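一本沾了猪油的笔记本能告诉你什么

我跟 Aroha Halliday 约的是下午两点，结果到傍晚才走，中间吃了三顿（她管那叫“试吃”，可每一份都是正经一碗一碗端上来的）。她做的事说起来很简单：收别人家里手写的菜谱，读懂，照着做一遍，再把做出来的味道和本子上的字放在一起存好。这个项目叫 Zirnanus，名字是她外婆给家里那口铁锅起的诨名，没有意思，念着顺口。目前收了211本。

我去之前以为会看到一面墙的旧书，那种很有气派的收藏。进门才发现本子都装在鞋盒里，鞋盒外面用铅笔写着姓，有的写了两个姓，中间画一道斜线。“那是婆婆传给媳妇的，”她说，“前半本一个人的字，后半本换了一个人，有时候前半本的菜还被后面那位划掉重写，下手特别狠！”

她随手抽出一本给我看。翻到红烧带鱼那页，前一位写的是“糖一勺”，后一位拿圆珠笔把“一”改成“半”，旁边又冒出第三种笔迹，铅笔写的：“还是一勺好吃”。我笑了半天。她说那行铅笔字是孙女写的，送本子来的就是这位孙女，已经五十多岁了，自己都不记得什么时候写过。

“菜谱书里你看不到吵架，”Aroha 说，“手写本子里全是吵架。为了糖吵，为了姜要不要去皮吵，还有一家为了粽子里放不放蛋黄，吵了整整四页，最后一页写着‘各包各的’。我爱死那本了。”

她在 Nondia 长大，一个靠河的小镇，父亲是外来的，母亲家里三代都住在同一条街上。她说自己小时候一点也不爱进厨房，嫌热，嫌油，放学回来最怕听见有人喊她剥蒜。后来去外地念书，学的是图书修复，天天跟糨糊和薄纸打交道，跟吃的也扯不上关系。转折来得很小：母亲搬家，寄来一个纸箱，让她看看里头有什么要留。箱底压着外婆的本子，封面没了，用一张挂历纸包着，六月那一页，印着荷花。

“我第一反应是职业病，先看装订，线断了几处，哪几页受潮。然后我闻到了，真的闻到了，八角和猪油，那么多年了还在。我就蹲在地上读，读到腿麻。”

那本子有186页，写了菜的不到一半，剩下的记着鸡蛋的价钱、谁家孩子满月送了什么、一首抄了三遍的歌词，还有一页只写了“今天不做饭”。她当时就想，这怎么能算是菜谱呢，这分明是一个人过日子的账。可要把那些日子读进去，又偏偏得从菜下手，你不把那道咸菜蒸肉做出来，就不懂她为什么在旁边写了个“好”字还描了两遍。

我问她做出来了没有。

“做了七次！”她把椅子往前拖了一下，“前六次全不对。本子上写‘蒸到香’，多香算香？写‘肉切得像样一点’，什么叫像样？我打电话问我妈，我妈说，‘就是像样啊。’我又问我姨，姨说切厚了，外婆从来切薄。两个人为此又打了一个晚上的电话，最后打到我这里来让我评理。我哪里评得了，我那时候连蒸锅水要放多少都不知道。”

第七次成了。怎么成的，她讲得眉飞色舞：她在菜场买咸菜，卖菜的阿姨问她要当年的还是隔年的，她愣住了，从来没想过还有这个分别。买了隔年的回去，泡一泡，蒸上，锅盖一掀她就知道对了。“外婆没写，因为她那个年代家里坛子里只有隔年的，写它干什么呢。”

从这件事起，她给自己定了个读本子的办法，后来一直沿用：先找没写的东西。一道菜里凡是写得清清楚楚的，往往是学来的、外面听来的，怕忘，才一笔一画记下；真正天天做的反倒只有几个字。有一本里，奶油蛋糕足足写了两页，克数精确到个位，炒青菜那条就三个字，“照平常”。

“照平常！”她拍了一下桌子，“我想把这三个字绣在围裙上。”

我们聊到这里，她起身去看火。炉子上炖着一锅黄豆，按某位退休邮递员的本子做的，他在页边画了一只钟，时针指着四，没有分针。她琢磨了很久，是炖四个钟头，还是下午四点下锅？两种都试了，四个钟头豆子化成了泥，于是改成四点下锅、六点多吃，豆子软得刚刚好，皮还在。“邮递员四点下班，”她说，“我后来问了他女儿才知道的。时间都写在他的作息里了。”
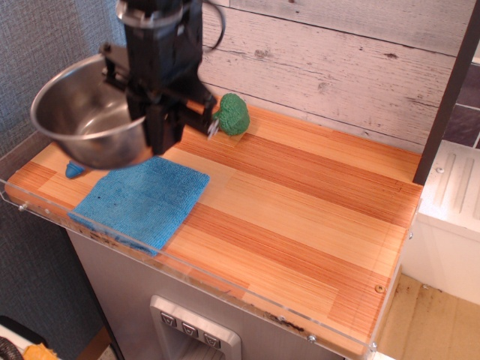
采访、撰文｜Yiran Deng
发布于 2020年2月25日｜栏目：手边的人

黄豆端上来的时候，我们正说到量具。这是她最兴奋的话题，一说起来筷子都放下了。手写本子里几乎没有秤，有的是“那只蓝边碗”“小调羹”“爸爸喝酒的杯子”，还有人写“一把，我的手”。碗早就打碎了，杯子也没了，手更不用说，那怎么办？

她的办法很笨，也很好玩：请送本子来的人尽量把家里剩下的碗勺一起带来，哪怕只是“像那只”的也行，带来以后用大米量，一碗米多少，一勺米多少，记在卡片上，跟本子放进同一个鞋盒。没有碗的，就请家里人用手抓。“抓米这件事特别神，”她说，“我让一对姐妹分别抓一把，手的大小明明不一样，抓出来的米差不了几粒。她们从小看同一个人抓，学的是那个分量，手大的那位会自己收一收。”

我说这听起来像在学一门方言。她使劲点头，说对对对，而且口音很重。她现在看一条菜谱的用词，多少能猜出写字的人从哪里来，做饭是跟谁学的。有的人一律写“落锅”，有的人写“下去”，有一位在每道菜的结尾都写“就好了”，红烧肉，就好了，炸春卷，就好了，连八宝鸭这种要忙一整天的菜，最后也是轻飘飘一句“就好了”。她照着做那只鸭子，从早上拆骨拆到中午，一边拆一边骂，骂到后来自己笑起来。

不是每本都做得成。鞋盒里有58本她归在“待定”那一堆，原因各式各样，有的字认不出，有的纸粘成了一块，要慢慢揭，有的字迹清楚得很，偏偏材料没处找。有一条只写着“用河边那种草”，她沿着 Nondia 的河走了好几趟，问了钓鱼的人，也问了放羊的，每人指给她的草都不一样。那条到现在还空着。

“会不会着急？”

“急啊！可是急也没用，我就先去做别的。有时候隔了好久，另外一家的本子里忽然冒出一句，把前头那个给解开了。比如有一家总写‘加一点白的’，我想盐吧，糖吧，面粉吧，都试过，都怪怪的。后来收到隔壁街一家的本子，里头写着‘白的（Arumugam 家买的那种）’，我才知道去问 Arumugam。”

Arumugam 是镇上一间开了很久的香料铺子，窄窄一条，从门口到柜台要侧着身子走。现在看店的是老板的小儿子，听完她的问题，转身从架子最高处拿下一罐磨得很细的白胡椒。他说以前来买的人从来不说名字，就说要“白的”，黑的那种反而叫“胡椒”。她当场买了一包，回去做那碗鱼汤，第一口下去眼泪都出来了，一半是呛的。她讲到这里又去翻柜子，非要我闻一闻那包胡椒，我闻了，打了三个喷嚏，她高兴坏了，好像这才算真的懂了。

我想起自己家里，也问了一个私心的问题：要是家里没有本子呢？我外婆不识字，做的菜全在她手上。

Aroha 听了，坐得很直，说这是她最近想得最多的事。她遇到过好几位这样的老人，她们往往觉得自己“没什么可给的”。她就带上一本空白的 Trirnevero，那是她惯用的线装本，纸厚，不怕油，坐在人家厨房里看，看完一遍请老人自己说，她记，尽量一个字不改。老人说“等它不响了”，她就写“等它不响了”，绝不写成“待水分收干”。

“你一改，人就没了，”她说，“‘不响了’多好呀，你得站在锅边上听才知道。她教你的是听。写成收干，你就只会拿眼睛看了。”

有一位老太太讲怎么判断油热，说“油面上像有人叹了口气”。她当时笔都停住了，回家热油，盯着锅，等那口气，还真让她等到了，油面微微一皱，又平了。她说起这件事的时候，手在半空中做了一个很轻的动作，像抚过一块布。

我后来试过，在自己家那口不怎么平的锅里，也看见了。信不信由你，我对着油锅喊了一声。

再说回修复。她原先的手艺在这里派上了大用场，可是用得跟在学校里不大一样。学校教人去污，油渍、水渍、霉点，能淡就淡。她现在碰到油渍基本不动，顶多垫一层纸防它往隔壁页跑。“油渍最多的那页，就是这家做得最多的菜，”她说，“你把本子合上，从侧面看，脏的那一道就是他们家的拿手菜，比目录还准。”她真的拿了一本让我试，我从侧面找到颜色最深的一缝，翻开，葱油饼。她说再来，又给我一本，翻开是葱油饼。第三本，还是葱油饼！我们俩笑得停不下来，她说她没有做手脚，这一带的人就是这么爱吃葱油饼。

说到葱油饼，她自己也有一肚子的话。三家的做法摆在一起看，第一家烫面，第二家冷水面，第三家烫一半冷一半，揉到一起。烫面那家写“软，老人好咬”，冷水面那家写“要有嚼头”，半烫那家什么都没写，只在页脚记了两个人名，一个后面写“软”，一个后面写“硬”。她猜是夫妻俩口味不同，谁也不让谁，最后面团替他们和解了。这猜测她没有去求证，说留着自己高兴。

她把半烫的那种做给我吃，这就是那天的第三顿。做法我抄了下来，照她的规矩不改字：

“面一半用开水浇，筷子搅成疙瘩，一半用冷水，揉到一块去，起先不肯，过一会儿就肯了。盖起来，去做别的。葱要多，多到你觉得浪费。油擦上去，撒盐，撒葱，卷，盘，压。锅里油少一点，火小一点，不要老去翻它。两面黄，拿铲子从边上往里挤一挤，松了，吃。”

我特别喜欢“起先不肯，过一会儿就肯了”。揉过面的人都知道那个时刻，面团本来疙疙瘩瘩跟你较劲，手底下忽然就顺了。回家以后我揉了一次，第一次加水太多，它一直不肯，从头到尾没有肯过，我只好又添面，添成了全家吃两天的量。第二次好了很多。葱我也按“觉得浪费”放的，放完又加了一把。

问到以后的打算，她说想做一次公开的大桌饭，请送过本子的人家各来一个，每家端一道自己本子上的菜，吃之前先念一遍原文。她担心的是座位，红烧带鱼那家祖孙三代为了糖的事至今意见不一，得让她们坐开一点。她也想把抓米的卡片印出来，让别的地方的人知道一把是多少。钱还没有着落，场地问过两处，一处没有灶，一处有灶没有水槽，她说有灶那处可以先想想，水可以提。

还有一件事她讲得比较慢。有些人把本子送来，过一阵子又想要回去，她都还。她会先问能不能拍下来，多数人说能，也有说不行的，那就不拍，鞋盒留着，盒子上的姓也留着，里头空的。“盒子放在那里，人家哪天想送回来，有地方放。”

临走她塞给我两张饼和一小包白胡椒，又追到楼梯口，问我外婆最拿手的是什么。我说是酒酿蒸蛋，她问碗多大，我说小小的，白的，碗底有一条鱼。她问蒸多久，我张了张嘴，答不上来。

晚上我给母亲打电话问这件事。母亲想了想说，听外面收音机，一段评弹唱完，蛋就好了。我问是哪一段，她在电话那头哼了起来，我赶紧去找笔。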